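Allopex alternatives for a swamp map?

gerrit_m
Running Flundura next month, party of level 2s. Need one big ambush predator for the flooded ruins. Is the Histirari too much at 12 wounds?

Kwesi Z
Too much. It grabs from below and they can't swim in armor.

dineo_vdm
Disagree. Mine beat one by staying on the causeway – the bite only reaches adjacent tiles.
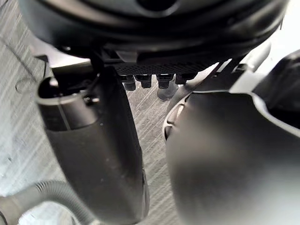 Re: Allopex alternatives for a swamp map?

gerrit_m
Causeway it is. I'll drop the grab for the first round.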